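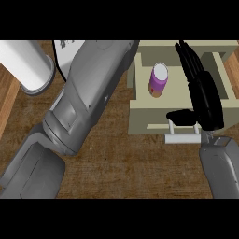

# Handout 4: Notes for the Stamus visit

Mirjam Trummer, Automation for Technicians, spring section

These notes go with the visit to the Stamus open day in February. Read them before you write your visit report. If you missed the visit, use them together with the chapter on grasping and ask a classmate for their notes on the question round.

## What the visit covered

Stamus shows its work in two halves. The first half is a walk through the shop, where Jonas Schnyder talked about cell layout and fencing. We covered most of that in class, so I will not repeat it. The second half is the simulation session run by Corina Frei, and the rest of this handout is on that.

The task in the session was a drawer task. Two arms work at a wooden tabletop with a drawer unit on it, and the drawer has a bar handle on the front. The arms and the tabletop are all simulated. The session had no hardware in it, which some of you found disappointing. Please keep in mind that a large part of the job in this field is done this way now, and you will spend more hours in front of a simulator than next to an arm.

## Why a drawer

A drawer looks easy and is a good teaching task for that reason. Corina split it into stages, and you should use the same ones in your report:

1. Reach. The hand gets near the handle without hitting the front panel.
2. Contact. Fingers or thumb meet the bar. Which one meets it first matters a lot.
3. Pull. The hand moves along the line of the drawer. Any sideways force makes the drawer bind.
4. Release. The hand lets go and backs away without dragging the drawer along.
5. Inside work. If something is to be picked up or put down in the drawer, this is a new reach with walls on all sides.

Most of the questions were on stage 3. A drawer only moves in one direction, and the arm does not know that direction exactly. If the arm is stiff and the planned line is a little off, the force builds up quickly. There are two common answers. You can make the arm softer across the line of motion, or you can measure the force at the wrist and correct the path as you go. Stamus uses the first for simulation work. Joaquín asked why they do not use both, and the answer was that they do on real machines, but the softer arm alone is easier to tune at the start. 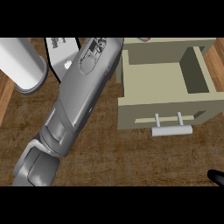 Stage 5 is where the choice of approach comes in. A hand coming from above has the most room. A hand coming from the front has to clear the panel and the handle, and its own wrist may be in the way. With two arms there is also the question of which one does what – one can hold the drawer while the other reaches in, but then they share a small space and the planner has to keep them apart.

## Figures to write down

- One training set at Stamus is 3,000 simulated runs of a task.
- Of these, 200 are set aside and used only for testing.
- The starting positions of the objects are changed between runs, within limits set by hand.

Several people wrote that the 200 test runs are also used for training. They are not. If you mix them, the success rate you report means very little.

## Terms

**Contact model:** the rules the simulator uses to work out forces when two bodies touch. Thin shapes such as a handle bar are hard on it.

**Compliance:** how much the arm gives when pushed. The opposite of stiffness.

**Occlusion:** one thing hiding part of another from the camera. An arm that crosses the camera's view of the table will do this for much of a run.

## For your report

Two pages. Pick one stage from the list above and explain what can go wrong in it and how you would notice from the recorded data. Use at least one sketch of your own. Ffion Gough has the sign-up list for the short talks, and those who speak may hand in one page in place of two.

Leave out the history of the company and the lunch. Reports go in the tray outside my office by 4 p.m. on the day of our next meeting.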